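How to wash and dry a dark wool jumper without shrinking it

A wool jumper can be washed at home in most cases. Check the care label first. If it says dry clean only, leave it to the dry cleaner, particularly if the jumper has a lining or shoulder pads.

What you need

A clean laundry tub or large basin
Wool wash
2 old towels, dark if possible
A flat drying rack

Before you start

Turn the jumper inside out and do up any buttons. Pick off the lint and check the cuffs and elbows for holes, as a small hole gets bigger in water. Mend it first, even if it is only a couple of stitches to hold the edges.

Navy and black wool can let go of a fair bit of dye in the first wash. Wet a cotton bud, press it on an inside seam and see if any colour comes off. If it does, wash the jumper on its own.

Washing

Fill the tub with cool water and mix in the wool wash. Use the amount on the bottle. More than that is hard to rinse out and leaves the wool feeling sticky.

Put the jumper in and push it under until it is soaked through. Leave it for 14 minutes or so, then squeeze it gently a few times. Don't rub or twist it. Rubbing is what felts the fibres, and felted wool can't be brought back to its old size. 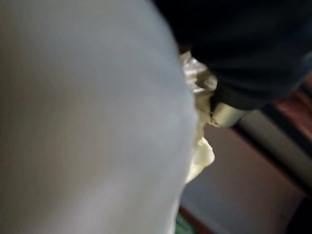
Drain the tub with the jumper pressed against the side, then refill with water at the same temperature. A sudden change from cool to hot or the other way can shrink wool as badly as rubbing does. Rinse until the suds are gone. Two rinses will do for a thin knit and three for a heavy one.

Getting the water out

Support the whole jumper with both hands when you lift it. Wet wool is heavy and the sleeves will stretch if they hang. Lay it on the first towel, roll the two up together and lean on the roll. Do it again with the second towel.

Some machines have a wool spin that is gentle enough for this step. Rosaura Arboleda, who taught me to knit, spins hers in a mesh bag on the lowest setting. I still use towels for anything hand-knitted.

Drying

Lay the jumper on the rack in the shade and pat it into shape. If you measured it before washing, check the chest and sleeve length now – damp wool can be eased out a centimetre or two. Turn it over once the top feels dry.

Keep it out of direct sun, which fades navy fast, and well away from the heater. In winter a thick jumper can take three days indoors. Don't fold it away until the ribbing at the hem and cuffs is dry all the way through.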